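Tultport Labware Handling Set: data card

Maintained by: Fabrice Millet (recording), Aníbal Arboleda (review)
Supplied with: Drokix evaluation kit, June release
Status: under review, version 2

Summary

524 episodes of a single arm handling clear labware on a gridded green work surface. The set comes with the Drokix kit so that buyers can test a grasping policy before paying for the full Maretti licence. Of these, 205 episodes are held back for scoring and are not in the download.

Contents

episodes/ one folder per episode, wrist view and joint log
splits/ train and validation lists
notes.csv operator remarks, free text
tools/ loader and playback script

Known limits

Transparent parts give weak edges in the wrist view. Depth is not supplied. Grid lines show through clear parts and shift where they pass behind them, so do not use the grid for calibration without masking the part first. Ripples in the cloth bend the lines as well.

Grip force is logged in raw counts from 0 to 1000. The Avotiņš driver rescales these on load unless raw=true is set. We found this confusing and have asked for a clearer default.

Sample views

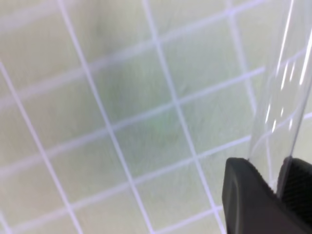
Clear plastic held between the fingers.

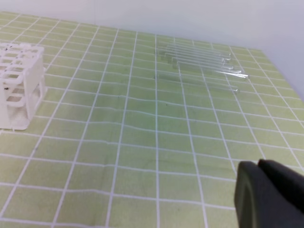 Glass rods on the cloth, empty rack to the left.

Loading

1. Unpack the archive next to tools/.
2. Run the loader with the split name.
3. Check the episode total against splits/. A short total means a damaged archive.

Open points

Playback drops the last wrist view in some long episodes. Fix pending with Drokix.
Column names in notes.csv differ between versions 1 and 2.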